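Okay, small thread on delegating, because I got it wrong again in March and I'm still chewing on it.

I handed the Stanik kickoff to someone on my team. Told her it was all hers! Then I sat in on the call and answered the first question myself. And the second one. By the end she was basically taking notes for me.

What I'd handed over was the work, and I'd kept all the deciding. I used to do the same thing at Zatwood — I'd say "run with it" and then ask for the draft two hours later. 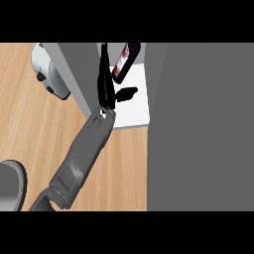
Ye-rin Nam replied that her old boss used to write down which decisions were hers before a project even started, and that the list was short, but he never once touched anything on it.

I love that, so I tried it. For the next Murín project I wrote down 2 decisions that weren't mine anymore: the schedule, and who talks to the client. Then I stayed off the calls. It was so uncomfortable (I reorganized my desk drawer during one of them).

She picked a schedule I wouldn't have picked. I typed out a long message about it, 107 words, and deleted it. Still not sure if that was growth or just being tired, lol.

Next up I'm trying this with the weekly check-in, which I've run forever and probably talk too much in. If you've handed yours off, tell me how you did it!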